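Corrections watch: the columnist's sources

Our May review of opinion pages covered 292 columns on foreign affairs in the Stavura and its Sunday supplement. In 28 of them a claim about a government's intentions rested on one unnamed official, and in 21 of those the official had been quoted by the same writer before. Corrections were appended to two – both concerned dates.

Hauwa Bassey's note on method is on the members' page. Reprints were excluded, as were columns under 919 words.
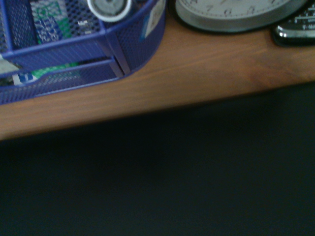
A wooden desktop with a blue mesh organiser.

The next review takes in the Doltetti syndicate, using the same coding sheet. Comments on the categories should reach the desk before coding starts.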